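Housekeeping Methods, Unit 4: Towels and Small Linens

Read before the practical. Bring the sorting sheet from Unit 3 and a pencil. The Tirnoten wash labels handed out last time will be used again, so bring those too.

## 4.1 What counts as small linen

For this course, small linen means hand towels, bath towels, face cloths, tea towels and bath mats. Sheets and duvet covers are in Unit 5. Table linen has its own unit because of pressing.

Most of what you will handle is terry cloth. Terry is woven with loops standing up from a flat base. The loops hold water, which makes the cloth good for drying, and they also catch on things. A pulled loop should be snipped level with the rest. Do not tug it, or you will open a line across the towel.

Tea towels are usually flat-woven or waffle. They dry faster than terry and fold smaller. Keep the two kinds in separate piles from the start.

## 4.2 Checking before folding

A towel is checked once, on the table, before it is folded. Check for:

- damp hems (press the hem between finger and thumb; the middle may feel dry when the hem isn't)
- pulled loops
- stains, both sides
- loose stitching at the corners
- smell

A damp towel goes back to the rack. A stained one goes in the rewash bin with the stain facing out. A towel with loose corner stitching goes in the mending bag — even if it's only one corner.

Terry that has come out of the dryer in a ball needs a shake first. Hold it by two corners of a short side and snap it down twice. This lifts the loops and gets rid of lint, so stand away from the finished stacks.

## 4.3 Flattening a crumpled towel

Most mistakes in folding start here. Students begin folding while the cloth is still bunched, and the extra thickness ends up inside the fold. The stack then leans.

Lay the towel on the table any way it lands. Find one corner. Follow the hem with your hand to the next corner, and you have one side. Put that side parallel to the table edge nearest you, then work the far side out by pulling gently on the two remaining corners.

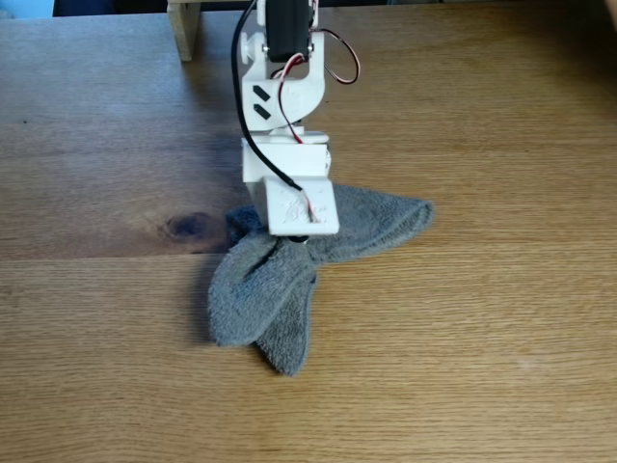 Smooth from the center outward with a flat hand. Pressing straight down in one spot only sets the creases that are already there. On a bare wood table a towel slides easily, so rest one forearm on the near hem while the other hand does the smoothing. Check the table top for splinters and rough spots before you start.

Gray and dark towels show lint more than white ones. Brush them now, while they are flat. A dry hand works for most lint, and there are two Haderel brushes in the drawer for the rest.

## 4.4 The three folds

**Thirds.** Used for bath towels. Fold the long sides in so that they overlap, giving a strip one-third of the original width. Fold the strip in half, then in half again. The hems should be inside and the rounded edge should face out on the shelf.

**Quarters.** Used for hand towels. Fold in half across the short way, then in half again the same way. If the shelf is shallow, fold once more lengthwise.

**Roll.** Used for face cloths and for baskets. Fold in half, roll from the folded edge, and set it down with the loose end underneath. Rolls should be snug but not tight.

Bath mats are folded once and kept flat. Don't roll them.

## 4.5 Stacking

Stack no more than 6 bath towels. Higher stacks press down the loops at the bottom and tip when someone pulls from the middle. New towels go under the old ones, so that the same few don't get used every week.

The Gilau shelves in the practice room are deeper than they look. Bring the stack forward until the rounded edges line up with the front of the shelf. Any space left over stays at the back.

## 4.6 The count

The spring inventory for the training house listed 1,105 small linens. The December inventory listed 1,031. Of these, 458 were terry towels of all sizes. The difference between the two totals is mostly worn stock that was cut up for rags, and that should have been written on the discard sheet at the time. Part of it was not.

When you discard a towel, write down the type, the color and the reason. "Old" is not a reason. "Thin in center" or "hem gone" is.

## Practical

1. Take a mixed basket and sort it by type.
2. Check each piece as in 4.2.
3. Fold using the method for that type.
4. Shelve, and initial the Morikawa card on the shelf end.

Speed is not marked in this unit. Neatness of edges and correct sorting are. Leave the table clear and wiped when you finish, and hang up any cloth you used to wipe it.

Reading for next time: Unit 5, fitted sheets, first two sections only.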